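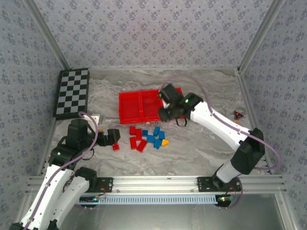
The Bresov is a tabletop wheel truing stand made by Dutedus, and we sell it with some reservations, which are set out further down the page. It clamps or bolts to a bench, holds a front or rear wheel by the axle, and gives you two feelers to check the rim against. You have heard all of that before about other stands. What Dutedus would like you to believe is that this one makes the work quick. We'd say it makes the work possible, and the quick part depends on you and on what you put it on. A flat top like the gray one with the wavy veins is the right idea, provided it doesn't shift when you lean on it, and aluminum profile down the side gives a clamp something square to bite on. A folding table will ruin your afternoon with any stand at any price.

Bresov Truing Stand
Made by Dutedus
Price: $435
Weight: 7 pounds without the clamps
Availability: in stock, ships from our shop
Status of this page: revised September 15, 2022

What you get

The stand itself, in two upright arms and a base
Two bench clamps
One pair of adapters for 20 mm thru axles
A side feeler and a bottom feeler, both adjustable
Four bolts for permanent mounting
A hex key we suggest you replace with your own
A printed manual

What you don't get

A dishing gauge, a spoke wrench or a tension meter. The box has a picture of all three next to the stand. We have asked Dutedus to change the box.

What the maker says, and what we found

"Self-centering"

Both arms move together when you turn the knob, so in theory the wheel always sits in the middle. In our shop the first stand did this well out of the box and the second one didn't. The second was off by enough that you could see it with a wheel you knew to be good. There is a small adjusting screw under the base that fixes it, and it took us a few minutes once we found the right page of the manual (it is near the back, after the warranty in four languages).

So treat self-centering as something you check. Put in a wheel, bring the feeler up to the rim on one side, flip the wheel around in the stand, and look at the gap again. If the gap is the same, you're fine. If it isn't, fix the stand before you touch a spoke. Check it again every so often, and any time the stand has been carried somewhere or dropped.

We would not use this stand to judge dish under any conditions, centered or otherwise. Buy or borrow a dishing gauge.

"Fits every wheel"

It does not. It fits most road, gravel and mountain wheels sold in the last several years, front and rear, with quick release or thru axle, and it fits most track wheels if you have the patience to work with the nuts on. Fat bike wheels don't go in at all. Small wheels go in, but the bottom feeler does not come up high enough to reach the rim on the smallest of them, so you will be checking roundness by eye or with a zip tie on the arm.

You can leave the tire on. We would rather you took it off. A tire hides the outer edge of the rim, and people end up chasing a wobble in the rubber.

"Workshop grade"

This phrase means whatever the person saying it wants it to mean. Dutedus told us the stand was tested on 2000 wheels. We asked whether that was one stand and 2000 wheels or a number of stands that added up to it, and we haven't had an answer since August. Until we do, we're leaving that number out of our own ads.

What we can tell you is that our demo stand has been on the back bench through one full season and gets used most days. The arms are still stiff. The knob has a little play in it that it didn't have when it was new. The plastic tips on the feelers wore down sooner than we liked, and replacement tips are sold only as a pair with the whole feeler attached, at a price we think is cheeky.

"Tool-free setup"

Almost. The clamps are tool-free. The arms arrive folded and need the hex key. The adapters need the hex key. If you bolt the stand down you will want a drill.

Who should buy it

If you build wheels, or true your own and your friends' wheels often enough that you have opinions about spoke wrenches, this is a decent stand for the money. It's stiffer than anything we carry below it and we have not seen one bend.

If you race and you have two or three sets of wheels that take a beating, it will probably earn its keep, though slowly. Work out what you pay a shop in a season and be truthful about how often you'd do the job yourself on a weeknight.

If you have one bike and one slightly bent wheel, please don't spend $435 on it. Flip the bike over, put a zip tie on the brake or the fork, and go slowly, a quarter turn at a time. Or bring the wheel in. We've talked more people out of this stand than into it and we're comfortable with that.

How it compares with the others we stock

The Flasia is the cheaper one. It's a single-sided stand, so it holds the wheel by one end of the axle, and it folds small enough to live in a race bag. It flexes with a heavy rear wheel. You learn to work with that, or you don't. For touching up a wheel in a parking lot before a start we would take the Flasia every time.

The Thambiah is the expensive one, with dial indicators on both feelers. It is lovely to use. We are not convinced that the dials produce a better wheel for most people. They do produce a lot of customers who keep tightening and loosening the same spoke to get rid of a movement that no tire would ever notice. If you build for a living, look at it. Otherwise put the difference toward good spokes.

The Bresov sits between them and has the faults of neither, but it does have the self-centering problem, which the Thambiah does not, and it is too heavy to travel with. Seven pounds sounds light until it's in a bag with a floor pump.

Mounting

The clamps open wide enough for most benches. They need a lip or an edge to grab, and they mark soft wood, so put a scrap of old tube under each pad. Tighten both a little at a time. If you do up one side all the way first, the base lifts and you'll wonder why the wheel rocks.

Bolting it down is better. The slots in the base are long enough that you can drill slightly off and still get away with it. Use washers. The ones in the box are thin, and ours cupped.

Set it at a height where the rim is just under your eye line when you sit. Most people mount it too low and then bend over it. Good light from behind the wheel matters more than any feature on this page — a white sheet of paper taped up behind the feeler does a fine job.

Care

Wipe it down. Put a drop of light oil on the threaded rod under the base now and then. Keep it away from the spot where you clean chains. The finish on the arms chips if you knock an axle against it, and the chips are only cosmetic so far as we can tell.

Warranty and returns

Dutedus gives two years on the arms and base, and nothing on the feelers, tips or clamps. We think leaving out the clamps is poor, so if a clamp fails in the first year, bring it to us and we'll sort it out from our own shelf.

You can return an unused stand within 20 days. You can return a used one too, if the self-centering can't be brought right with the adjusting screw. Call us first, as we'd like to try talking you through it on the phone.

Questions we get

Will it take a disc wheel with the rotor on?
Yes for all the normal rotor sizes we tried. You can check a rotor with the side feeler as well, but the tip is too fat to do it nicely.

Can I use it to build a wheel from scratch?
Yes. Lace it on your lap and move it to the stand once the spokes have some tension.

Is the older Bresov the same thing?
No. The older one had steel arms that moved separately. Some people like it better and we understand why. The new adapters do not fit it.

Do I need the Dutedus dishing gauge to go with it?
You need a dishing gauge. Any straight one will do.

Does it come assembled?
Folded, with the arms attached. Allow some time with the hex key, and check the centering before you start on a wheel you care about.

Do you price match?
Sometimes. Send the link and we'll look at whether the other shop has any.

Who wrote this

Product notes by Moushumi Mridha, wheel bench. If you own a Bresov and your experience has been different from ours, good or bad, email the shop and put "stand" in the subject line. Corrections get added to the page when we've been able to check them on the demo unit.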